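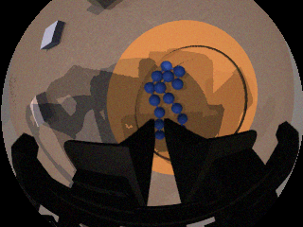
Small Round Things, Continued

Readers of the October issue may recall that the manipulation group had taught a simulated gripper to tidy blocks and was feeling pleased with itself. Melina Kokkinos then suggested spheres. The group has been less pleased since.

A policy trained on blocks alone cleared the blue balls from the orange disc in 61 of 397 simulated trials. In most of the others it went for one ball and sent its neighbors visiting. Stelios Sarantis proposed a fix so plain that it took a month to get anyone to try it: during training, charge the gripper a small penalty for every ball it moves without meaning to. After 1,800 practice episodes, the count rose to 118 of 397.

That nearly doubles the score and still loses most of the time. Danai Raptis, who keeps the failure log, reports that the new policy has also learned to hover politely over a cluster until the clock runs out, thereby disturbing nothing. A penalty for loitering is being drafted. The write-up, under the project name Warkell, goes around internally first, and comments should go to Danai.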